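Notebook, 3rd November
Fabric wear trials, upholstery set 2
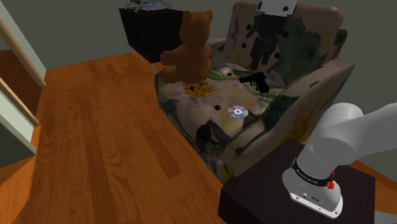

Render, chair with patterned back.

Picked up the abrasion work again. Yaryna cut the remaining swatches from the Trosby roll and labeled them on the reverse, warp direction marked with an arrow. The Melnychuk cloth is a heavier twill and frays at the cut edge, so those pieces got a line of stitching before they went on the holders. The stitching sits outside the rubbed area and should not affect the result.

Conditioning: all pieces flat on the rack overnight, lab door kept shut. Room log shows 41 percent relative humidity this morning, lower than I would like. Heating came on last week and the humidifier is not keeping up. Noted on the sheet, no correction applied.

Method unchanged from the last entry. Circular swatch, face up, wool abradant, new abradant for every swatch. Stop and inspect every 1000 rubs. End point is two broken threads for the wovens. For the Omen pile fabric the end point is bare backing visible under the bench lamp, which is harder to call, and Nadiia and I do not always agree on it. Going forward we each judge separately, write it down, then compare.

Trosby: slight fuzzing at the first stop, no broken threads. Color shift on the dark part of the print is visible against the control piece. The pale part shows nothing. The print may be sitting on the surface of the yarn there. Need to look at a cross section before saying more.

Melnychuk: no change I can see or feel. Back on the machine.

Omen: pile flattened in a ring, recovers partly after brushing. Do not brush before judging. I did this on the first swatch and it has been thrown out. Replacement cut from the same end of the roll.

Station 9 is running tight again. The holder drops in but the spindle catches on the way down, and the swatch there shows a heavier mark on one side. Swapped the holder with its neighbor and the mark stayed with the station, so the fault is in the spindle or its bushing. Taped off. Nadiia will pull the spindle and check it for a bend when the current run stops. Results from that station are struck through on the sheet, not erased.

Seam slippage has not been started. The clamps are still set up for the Taler webbing and the jaw faces want cleaning first. There is adhesive on the lower pair. Solvent wipe, then let them air out before any cloth goes near them.

Open items:
Cross section of Trosby print, dark and pale areas.
Spindle check, station 9.
Second humidity logger next to the rack. The wall unit is too close to the door.
Ask Yaryna whether enough Omen is left for a repeat in December. If not, order from the same dye lot.

Machine left running, cover down, counter set to stop at the next inspection.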